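Home | Kitchen | Walls & Floors | Storage | Ask Us

How to Put Up a Small Wall Shelf on Tile

By Leokadia Kurek
7 min read
Print this page | E-mail to a friend

A small shelf on a tiled wall is an hour's work, or a weekend's if you crack a tile. I have done it both ways. The second time I bought the right drill bit.

You need a spear-point or diamond bit, wall plugs to match your screws, masking tape, a pencil, a level and a vacuum. Check behind the wall for pipes and cables first. My neighbor Gwilym Sayce skipped this step and now knows his plumber's birthday.

Hold the shelf where you think it should go, then live with the idea for a day. Most shelves are hung too high by tall people. Once you're happy, level it and mark the holes through the brackets. Try to land them in the middle of a tile, well away from the edges, where tile likes to split.

Stick a cross of masking tape over each mark and redraw it on top. The tape keeps the bit from skating across the glaze. Turn hammer action off. Start slowly, press gently and let the bit do the sulking. When you're through the tile and into the wall, swap to a masonry or wood bit, depending on what's back there. 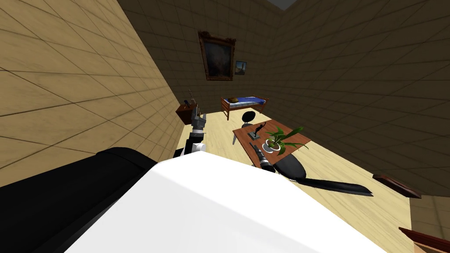 A small brown wall shelf with a few thin upright pieces on it.

Vacuum the holes, push the plugs in just past the face of the tile, and drive the screws by hand for the last few turns. A plug left sitting inside the tile will expand and crack it, usually after you've put the tools away.

My own shelf is a Kudstead, 8 inches deep, with instructions that consist of one drawing and an arrow. It holds candles and a jar I keep meaning to move. For heavier things, such as cookbooks, find the studs and use longer screws.

Wipe off the pencil marks with a damp cloth. If the shelf is slightly off level, stand a plant at the low end.

Print this page | E-mail to a friend
Back to Walls & Floors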